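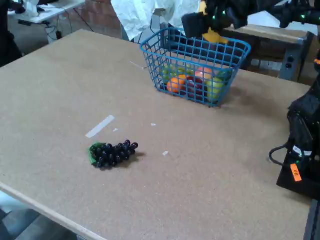
Wait Times and Menu Length at a Small Restaurant

Course project report, Food Service Operations, November 2022

1. Purpose

The project measured how long lunch customers at the Wattanapong waited between ordering and receiving a main dish, and whether the shorter menu brought in this May changed that wait. The Wattanapong is a family-run Thai restaurant on the ground floor of the Mikamley building. It seats walk-in customers only and takes no phone orders before 2 p.m.

2. Data

The owners gave us printed kitchen tickets from before and after the menu change. Each ticket carries an order time and a time when the plate left the pass. The full set came to 2,000 tickets. We removed 103 of them, either because one of the two times was missing or because the plate time was earlier than the order time. Split orders were treated as one ticket and timed to the last plate.

Tickets were typed into a spreadsheet by hand. Two of us entered each batch separately, and mismatches were checked against the paper.

3. Method

We compared median waits, as a few very long tickets pulled the averages upward. Dishes were grouped by station: wok, grill, soup and cold. The old menu had several grill items that took up the only grill for most of the lunch period, and these are the dishes the owners dropped.
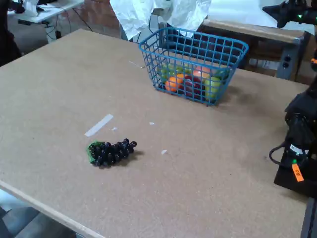 Party size was recorded but not used in the main comparison. Large parties were rare at lunch, and the ticket format changed when the restaurant moved from the Diltaren order system to Fledetti, so the party field is not reliable for the earlier tickets.

4. Results

The median wait was shorter under the new menu for wok and grill dishes. Soup showed no clear change. Cold dishes were slightly slower, which the kitchen staff put down to the salad station now sharing a cook with the fryer -- we could not confirm this from the tickets.

The difference was largest in the busiest part of lunch. Outside that period the two menus gave nearly the same waits.

5. Limits

The order system and the menu changed within the same month, and the two effects cannot be fully separated. Fledetti stamps the order when it is sent, while Diltaren stamped it when the ticket printed. If the old printer ran behind, the earlier waits are understated. The tickets also say nothing about how long a finished plate sat before a server picked it up.

6. Further work

A second set of tickets from dinner service would show whether the grill is still the slowest station when the full staff is on. Pickup times would have to be recorded by hand at the pass.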